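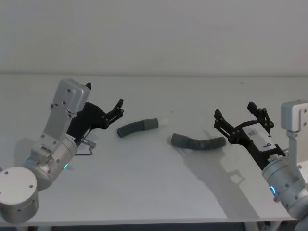
Re: [Retby workshop list] Vacuum hose and the white table

Dear all,

Thank you to Tipene for the questions. I answer them one after another, under his text.

> From: Tipene Maihi
> Hello list, I want to replace the hose on my Wurkero vacuum and I have three questions. Is the ribbed kind good enough, or must I buy the smooth one? How do you keep the cuff from coming off? And is the white table by the wall free for this kind of work, or do you prefer that we use the bench in Trevaskis?
> Tipene

1. Ribbed or smooth

I would take the ribbed one. My old hose was smooth and after one winter it had a fold which never went away. The corrugated hose can make a soft bend and the air still passes. Please measure the inlet first. Mine is 32 mm, but I have heard that the older Wurkero has another size. I bought 2 meters and this is enough for me, also when the vacuum stands on the floor. The one on the table is gray, with a smooth gray cuff at the end.

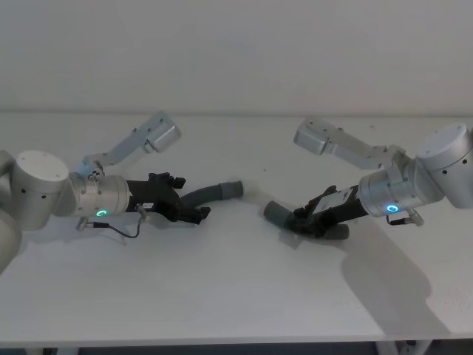 2. The cuff

On my hose the cuff has a thread inside, so you must turn it and not only push. If the last rib is damaged, cut it away with a sharp knife, straight across. I put no glue. Declan Tamihana used glue on his, and then he could not take the cuff off when he wanted to shorten the hose by 30 cm. He had to buy a new one at Lukine.

3. The table

You can use it in the evening after six, please write to the list before. The top is matte and it takes marks easily, so do not cut on it. I have left 2 cutting mats on the shelf under the window. Also please do not lean anything against the wall behind, we painted it white again in March and I would like that it stays so.

For long hoses the bench in Trevaskis is better, I think, but the light there is poor.

If somebody has a spare cuff for the 32 mm hose, I would be glad to buy it.

With kind regards,
Marta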